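Stestdale nest box counter, model 2

The Stestdale counter is a small battery-powered unit that fits over the entrance of a nest box and logs each time a bird goes in or out. It is sold to bird clubs, reserves, universities and anyone running a long-term survey of hole-nesting species. Model 2 replaces the original counter, which is no longer made, though we still repair them.

## What it does

Two infrared beams cross the entrance tunnel, one behind the other. A bird going in breaks the outer beam first, and a bird coming out breaks the inner one first. The unit stores the direction and time of each pass. If a bird sits in the entrance and looks out without leaving, both beams stay broken and the unit records that as a "perch" with a start and end time.

It does not identify species and it does not tell one adult from another. If you need to know which parent is feeding, you will want a tag reader, and the Harneteck reader plate can be bolted to the front of our tunnel with the four holes already drilled for it. The two units keep separate clocks, so set them on the same morning.

## What surveyors use it for

Most of our customers want feeding rates. Spring temperatures shift the date when caterpillars are most plentiful, and a pair of tits that has laid too late has to work harder to bring in the same amount of food. A record of visits through the nesting period shows this far better than an hour's watching twice a week. Kept up over several years, it can be set against local weather records.

Swift and starling groups use the counter as well. For swifts, order the wide tunnel and tell us the shape of your entrance hole. Swifts come in fast and we do not recommend fitting any tunnel to an occupied swift box – put it up before the birds return, or wait for the next year.

The counter is unsuitable for open-fronted boxes and for owl boxes.

## Specification

- Memory: 4000 passes, after which the unit stops recording (it does not overwrite old entries)
- Power: 2 AA cells, lithium recommended
- Case: grey moulded plastic with rubber seal
- Download: USB cable, supplied
- File type: plain CSV, opens in any spreadsheet
- Tunnels: small (tits, flycatchers), medium (sparrows, nuthatches), wide (starlings, swifts)
- Part number: 1732, followed by S, M or W for the tunnel

A busy blue tit box can fill the memory before the chicks have left. Download and clear it at each visit if you are able to. The light on the underside flashes green when there is space left and red when the memory is full.

## Fitting

Fit the counter in late winter, and in any case before the end of March. Birds accept a tunnel that was there when they chose the box. They may desert if one appears after the first egg.

1. Put the cells in and connect the unit to a computer to set the clock.
2. Hold the tunnel against the entrance hole and mark the screw positions.
3. Drill pilot holes. Old boxes split easily.
4. Screw the tunnel on, then clip the case to the top of it.
5. Push a pencil slowly through both beams and check that the light blinks twice.

Please check what permissions you need before working at boxes in the breeding season. Some species have extra legal protection and a licence may be required.

## Clock drift

Model 1 lost time in cold weather. Keith Whitlock, who designed both versions, has changed the clock part in model 2, and units left out on our test posts over winter have kept time well enough for survey work. We still advise checking the clock when you change the cells. If it is out, write down the difference before you correct it, and put the note with your data.

## Bench testing

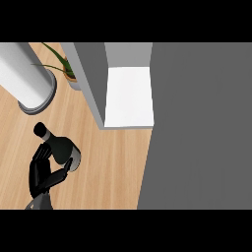
Every counter should be tested indoors before it goes up a tree, and the beams need a fair trial when you do it. Strong sunlight straight into the tunnel can blind the sensors, so choose a spot away from the window. Set the unit on the floor or on a low table and leave it running for an hour with nothing passing through. The log should be empty at the end. A smooth wooden floor is fine, with planks like these, but keep the tunnel clear of any potted plant, as a leaf that droops across the opening will be logged as a perch. Matte white surfaces, such as a white pillar, cause no trouble at the side of the unit. Avoid mirrors and polished metal directly in front.

If you get false passes after that, clean the four beam windows with a dry cotton bud and run the test again. Return the unit to us if they carry on.

## Spares and accessories

Tunnels, seals and USB cables are sold separately. The Zarnlow mounting plate is needed for woodcrete boxes, which should not be drilled. Data sheets in the Dissanayake layout, used by several ringing groups, can be downloaded free and match the column order of our CSV files.

Repairs to model 1 are charged at a flat rate, postage extra. Take the cells out before sending anything to us.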